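I have been sorting hand tools since March, a little at a time, mostly in the evenings. It started with a tape measure I couldn't find. I bought a second one, and then the first one turned up under a box of sandpaper, so now I own 2 and use whichever is closer.

My old system was a single deep drawer. Everything went in and I dug for it. That works when you have a hammer and a screwdriver. It stops working once you have a few kinds of pliers, a pile of bits, and several rolls of tape that all look alike from above.

So I read up on trays and cases for a while, and then gave up reading and just tried some. These are my notes so far.

Open trays are better for things I use every day. I can see what's there and pick it up with one hand. The tray I like has a low compartment where longer tools can lie next to each other at a slant. I keep tools with the same color handle together in it. I didn't plan that, but it makes the set easy to spot.

Closed cases are better for small parts and anything that goes in the car. The one I bought from Randbridge has a ribbed lid and a latch that needs two hands in cold weather. I paid 13 dollars for it. A Pralladine case was cheaper, but the hinge pins worked loose within a month and I went back to the first one.

I tend to go back and forth between the two kinds, tray and clamshell.

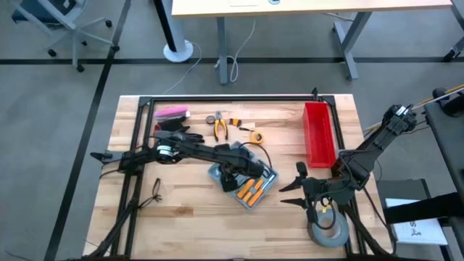
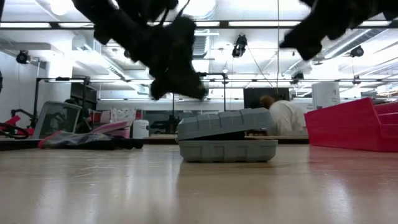
The other thing I changed was how I sort. I used to go by type, with all the cutting tools in one place and all the measuring tools in another. Now I go by job. The tape measure, a pencil and a small square live together, because I never want one without the others. Pliers and electrical tape are another group. It means some tools are in odd company, but I walk back and forth to the shelf a lot less.

Before I put anything away I dump it all out on the bench and spread it along the back, leaving the front half clear for the tray. Then I fill the tray from the bottom up - long things first, then whatever fits in the gaps. If something doesn't fit after two tries it goes in a different container. I used to force it, and I bent the tip of a good awl that way.

Small screws are still a mess. I have a box that said 1000 assorted on the label and I have probably used 400 of them, all the same two sizes. The rest sit there. I ordered a set of little Mitent cups to split them up and haven't opened the package.

Labels: I tried a label maker and the tape peeled off plastic after a few weeks. A paint marker holds up better, though my handwriting is bad. Masking tape is fine for anything temporary.

Next is the shelf over the bench. It's 13 inches deep, which wastes a lot of space at the back, and I keep losing cans of finish there. I may cut it down, or put the cases on it with the handles facing out. I also want to move the extension cords off the floor - there are hooks for them in the garage already, I just need to find the screws.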